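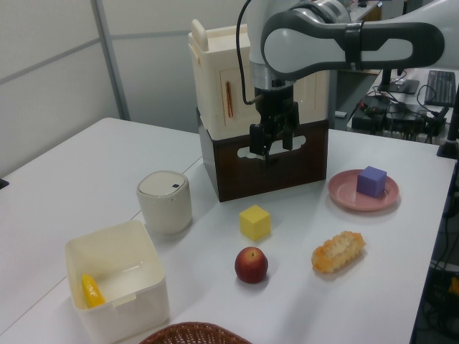 Varnura, which tests household machines for people who would rather not buy the wrong one, published its second Chore Readiness Report this November, and readers hoping to retire from housework are advised to keep their sponge. The report asks whether a robot arm can be trusted with the small jobs that fill a kitchen or a shop counter: picking things up, putting them where they belong, and leaving everything else alone. The setups are modest. In one, a two-fingered gripper hangs over a white table that holds a red apple, a bread roll, a yellow cube and a pink plate with a purple cube on it, and a toddler would have the lot rearranged before an adult could object. The arm takes longer and asks for more supervision, though it has never tried to eat the cube.

Over the course of the study, Varnura's staff gave the arms 2,242 separate tasks in 34 kinds of chore. The arms finished 931 of them without help. The rest ended with a person stepping in, a time limit running out, or an item arriving somewhere its owner would not have thought to look.

"We were asked to find out if machines can do chores yet," said Leif Berge, who directs testing at Varnura. "They can do some of a chore. If you have ever lived with a teenager, you will know the feeling."

The strongest results came from what the report calls single moves, such as lifting one firm object from a clear surface and setting it down in an open bin. Scores dropped when objects were soft, stacked or close together. Bread was a particular nuisance. A grip that suits a block can leave a roll with a waist, and a grip gentle enough for the roll tends to let go of it on the way over. Lids, bags and anything folded did worse still.

Tidying proved harder than carrying. Told to put the food away, an arm first has to settle what counts as food, and a piece of play fruit raises questions that the average household has never had to put in writing. The report devotes 54 pages to matters of this kind, including a long passage on whether a plate with something on it should be cleared, and an appendix on baskets.

Shop-floor chores fared slightly better than household ones. Restocking a shelf with identical boxes went well in trials at Gaillard, a kitchenware store that let Varnura use its stockroom after closing. Returning stray items to the right shelf did not go well, and the staff at Gaillard have asked us to mention that the whisks are now back where they were.

Ivar Myklebust, who wrote most of the report, cautions against reading the numbers as a defeat. In the first edition, stacked objects were left out altogether, on the grounds that the results would have been short. They now have their own chapter.

"The arms are patient and they don't sulk," Myklebust said. "I set one up at nine in the morning and it was still willing at six. I was less willing. Somebody has to put the apple back every time, and so far that somebody has a pension plan."

Varnura makes no forecast of when a machine will be able to clear a dinner table on its own. The report does suggest that buyers ask sellers three things: how many objects were on the table in the demonstration, who put them there, and what happened on the attempt before the one in the video.

The next round of testing, under the working name Ollelance, will add drawers, dish towels and a cutlery tray. Manufacturers wishing to enter an arm may apply through the Varnura test office. Entrants supply their own operator – and are asked to bring spare fingers.

The full Chore Readiness Report is available on request, in print or as a download. Members of the press may arrange a visit to the test room on weekday afternoons. Visitors are asked not to leave their lunch on the tables.

About Varnura
Varnura is an independent test house based in Braltine. It tests vacuum cleaners, dishwashers, food mixers and, more recently, arms. It does not accept payment from the makers of the products it reviews.

Press contact: Leif Berge, Varnura test office, Braltine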